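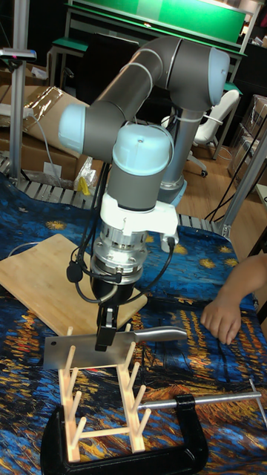

Robotic arm with a kitchen cleaver in its gripper, over a light wooden knife rack.

Sânziana Toma has been setting wheel alignment on passenger cars for 26 years. She runs the suspension bay at Veluto, an independent garage in Zernunby, and trains its new technicians. Most of what crosses her rack is ordinary: family sedans, small crossovers, a few light trucks. We asked her what owners get wrong about alignment, and when the work is worth paying for.

Her first point concerned the word itself. Customers ask for "an alignment" as though it were one adjustment. A full alignment covers camber, caster and toe, and on many cars only some of those can be changed without extra parts.

"Toe is adjustable at the front on nearly everything we see," she said. "Rear toe, often. Camber depends on the design. On a Chraibi sedan with the strut front end you have a little play in the strut bolts and that is all you get. If the reading is still out after that, something is bent or worn, and I need to find it before I touch the tie rods."

Toma starts with tire pressures, then ride height, then play in the ball joints, tie rod ends and control arm bushings. She does not put targets on the wheels until those checks are done. A loose bushing will let the wheel move as soon as the car leaves the rack, and the printout will describe a car that no longer exists.

Load is part of it as well. "I ask what is in the trunk. If it is 40 pounds of tools that live there, leave them there. If it is a washing machine, take it out."

The bay uses an Estier camera rack, which replaced an older unit with wired heads. Toma said the change saved setup time but did not make the readings any better in skilled hands. Both systems depend on level turntables and a proper compensation procedure, where the car is rolled a short distance so the machine can correct for runout in the rims and clamps. Skipping that step is the most common fault she finds when a car comes in with a recent printout from another shop and a crooked steering wheel.

"They see green boxes on the screen and stop. Green means inside tolerance. You can have the left front at one end of the tolerance and the right front at the other, all green, and the car pulls."

She sets toe to the middle of the range and looks for a small side-to-side difference in camber and caster. The rear is adjusted first, where it can be adjusted, so that the front is set to the true thrust line of the car. With a solid rear axle that has shifted, there may be nothing to adjust, and the repair is at the axle mounts.

On pulling, she was careful. Many cars that drift to one side have correct alignment and a tire with a conical belt. Her test is to swap the front tires left to right, where the tread design allows it, and drive the same stretch of road again. If the drift changes direction, the tire is at fault. Brake drag and road crown also need to be ruled out. She will not charge for an alignment on a car that turns out to need a tire.

Tread wear is the other reason people book. Feathered edges across the tread blocks point to toe. Smooth wear on one shoulder suggests camber, although too much toe can do the same thing on a front-wheel-drive car. Wear on both shoulders is usually low pressure. "Run your palm across the tread one way, then the other. If it is smooth going in and sharp coming out, book it."

How often should it be checked? Toma does not follow a mileage rule. She recommends a check with new tires, after any steering or suspension part is replaced, and after a hard curb or pothole strike. Lowering springs call for one too, once they have settled. Her booking sheet allows 40 minutes for a four-wheel job with no seized parts, and a check without adjustment takes her 20.

Seized parts are where the estimate goes wrong. Zernunby salts its roads from December onward, and tie rod lock nuts and rear cam bolts corrode in place. Toma applies penetrating oil before the car goes up and phones the owner before using heat or cutting a bolt. A rear cam bolt that has bonded to its bushing sleeve normally means replacing the bushing or the whole arm.

Cars with a forward camera bring a further step. If rear toe has been changed, the thrust angle has changed with it, and several makers call for the steering angle sensor to be reset and the driver assistance camera to be recalibrated. Veluto does the sensor reset in the bay. Camera work is booked separately, as it needs a level floor and clear space in front of the car.

Asked what an owner should request at the counter, she named the before and after printout, with the ride height noted if the maker specifies it. "And tell them what the car does. Pulls left at highway speed, wheel sits off center, squeals in parking lots. I can measure the angles myself. I can't measure what you noticed last week."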